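List: hourani-households
From: Dalal Matar
Date: January 2023
Subject: Re: The Tralley method for tables (was: paper, again)

Keegan Pearce wrote:

> Hello all,
>
> Following on from the thread on paper, I wanted to put in a good word
> for the Tralley method, which we have been using at home since August.
> For those who haven't met it, you treat every flat surface as having
> one job. A dining table is for dining. Anything on it that isn't part
> of a meal is a "visitor" and visitors leave by bedtime. Things that
> keep coming back get a proper home within arm's reach, ideally in
> matching trays, and if you can't find them a home you have to ask
> whether they should be in the house at all.
>
> The booklet claims 1,000 households have gone over to it and that the
> average table takes 4 minutes a night to clear. Ours is quicker now.
> I would say it has changed how we feel walking into the room. Happy
> to lend the booklet to anybody who wants it.
>
> I'd be interested to know if it has failed for anyone, and why.
>
> Keegan

Keegan, you did ask.

I borrowed the booklet from Graça after you'd lent it to her, and I've read all of it, including the part at the back about spice jars. I don't doubt your table is clear. What I doubt is that the clearing is down to the method, and I doubt even more that it would suit a table like ours, which is the only large surface in the flat and has never had one job in its life.

We eat at it. Samer does his drawing at it, I do the bills at it, and when people come round it is where they put things down. On page 148 the author says a table with more than one use is "a table that has not been decided about". Well, we decided. We decided it was for everything, and bought the biggest one that would go up the stairs.

I went through the exercise as instructed. 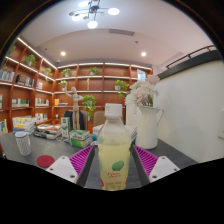 Our table, before the Tralley treatment. Flowers and juice at the front of the queue.

Now apply the rules. The flowers are a visitor, strictly speaking, being no part of a meal. So they leave by bedtime. Where to? The booklet says a windowsill, but our sills are four inches deep and the pitcher would be on the floor by morning. I also bought those flowers to look at while I eat, so I'd call them more a part of the meal than the salt is. There is a footnote allowing "one living thing" on a dining table, and as far as I can tell it was added when enough people complained. A rule which needs that sort of footnote was probably too strict to begin with.

The wooden mannequin is harder to defend and I won't try very hard. Samer uses it when he draws. It could live on a shelf. It did live on a shelf, over the Trisberg cabinet, for most of a year, and in that time he drew nothing at all. I can't prove the one thing led to the other, but I would want Tralley to show me they'd considered it. The booklet is written as if putting a thing away costs nothing. For some of us, a thing put away is a thing not used.

The papers I will give you. There is a stack of papers and folders behind the juice, to the right, that ought to be somewhere else, and I've known that for months. But I didn't need 200 pages and a vocabulary of visitors and residents to tell me. Majdi said the same on this list in August, in one line: buy a box file. I bought an Iken one, it's fine, and it is now full, so the papers are back on the table.

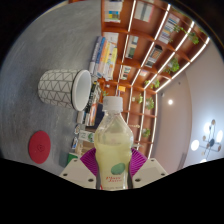
Trays are where I really lose patience. The idea is that if a thing has a marked place, your hand will take it there without your having to think. I have lived with marked places for years and I've never seen it work for longer than a week. A coaster is the simplest marked place there is. It's round, it's red, it even has a little emblem in the middle to aim at, and it is lying there bare with the cup next to it on the tabletop. If two grown people can't manage that over that distance, I don't see what a set of matching trays is going to do for the post. (The tabletop is a mottled grey that hides rings rather well, so perhaps we've been spoiled.)

The books along the edge are a different case and I think the booklet gets them wrong altogether. It lumps books in with paper. Paper arrives on its own. A book on the table has been fetched by somebody, and usually somebody means to read it. My own rule is that the pile can stay as long as it changes. If it's the same pile in the same order after a fortnight, back they go. I admit I don't always check.

As for the bottle of plum juice, it goes in the fridge after breakfast, and I refuse to call that a method.

On the 1,000 households: does it say anywhere who counted, or when they were asked? If it was in the first month then I'm not impressed, everybody's table is clear in the first month. I'd like to hear from someone who began two or three years ago and has children, or a hobby with bits. Graça tells me she gave up at the chapter on hallways, but she may want to speak for herself.

For what it's worth, I did time the nightly clearing. It took me a good deal longer than the booklet says, and most of it was walking back and forth deciding where to put the flowers. In the end I put them back where they were and went to bed.

I still have your booklet. Shall I post it, or bring it to the next meeting?

Dalal

P.S. Majdi, are the bigger box files the same height as the ordinary ones? The shelf is a Trisberg and there is no slack in it.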